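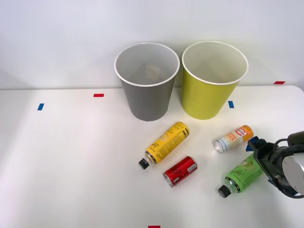

Noman Butt
July

Moving to a new house with fish tanks in two weeks, Singate to Riltuvcombe. I've done this once before and did it badly. Putting the plan in a thread so I can find it again, and so people can tell me what's wrong with it.

What's moving: one planted tank with tetras and corys, one small tank with a single betta, and a bucket's worth of shrimp that live in with the betta and ignore him.

The main thing I got wrong last time was the filter. I rinsed the sponges under the tap because they looked filthy and I wanted them clean for the new place. That killed most of the bacteria, and I had an ammonia spike within days. Lost 6 tetras.

This time the filter media stays wet in tank water the whole way. Lidded tub, enough water to keep it damp, plenty of air space above. The bacteria need oxygen. Don't seal a running canister full of water and leave it off for half a day.

Feeding. Fish stop getting fed the day before. They'll be fine. A healthy adult fish can go a good while without food, and an empty gut means less waste in the bag.

Bags or buckets? I'm using fish bags for the tetras and betta, and a lidded bucket for the corys. Corys have spines that can go through a thin bag. If you do bag them, double it.

Fill bags one third water, two thirds air. People fill them nearly to the top thinking the fish want more water. On a trip this length the air matters more.

All bags go in a foam box with the lid on. It keeps them dark and keeps the temperature steady. Dark fish are calm fish, mostly. The betta will sulk regardless.

Substrate. The small tank is light enough to move with an inch of wet sand in the bottom. The big one is coming right down to bare glass. Never lift a tank with gravel and water in it. The seams aren't made for that and neither is your back.

Plants go in wet newspaper inside a trash bag. Anubias and java fern don't care at all. The crypts will melt and come back later – they do that if you so much as look at them.

Someone asked about keeping the old water. I'm keeping what fits in the buckets the fish travel in, and that's all. Most of the bacteria are on surfaces, so hauling tubs of old water doesn't gain you much except that the fish get a gentler change.

The water is different at the new place. I went over with a test kit. Singate tap comes out at 187 ppm hardness and Riltuvcombe reads 333. That's a bigger jump than I expected for a drive that short.

So they'll be drip acclimated. Airline tubing, a loose knot in it to slow the flow, a couple of drops a second. I'll give the tetras an hour and the shrimp longer. Shrimp hate a sudden change more than anything else I keep.

Order on the day: tanks are the last thing out of the old house and the first thing set up in the new one. Stand goes down and gets leveled before anybody carries a couch in.

Heater stays unplugged until it's been sitting in water for half an hour. I cracked one years ago by switching it on dry.

Vilmos Mészáros says to test for ammonia and nitrite every day for two weeks after, and to feed half what I normally would. He's been keeping fish much longer than I have, so I'm doing both.

Cost so far: bags, foam box, extra tubing, a battery air pump from Arnden. The pump was the expensive part. If the van breaks down I'll be glad to have it.

Got a quote from Kocsis to move the tanks as well as the furniture. 700 extra, and they wouldn't take anything alive. The tanks are going in my brother's van.

Question for anyone who has moved shrimp: did you put a bit of moss in the bag for them to hang on to? I've read yes and I've read that it fouls the water. Leaning toward yes, a small piece.

Will add to this once they're in.

© Noman Butt | Contact | Back to top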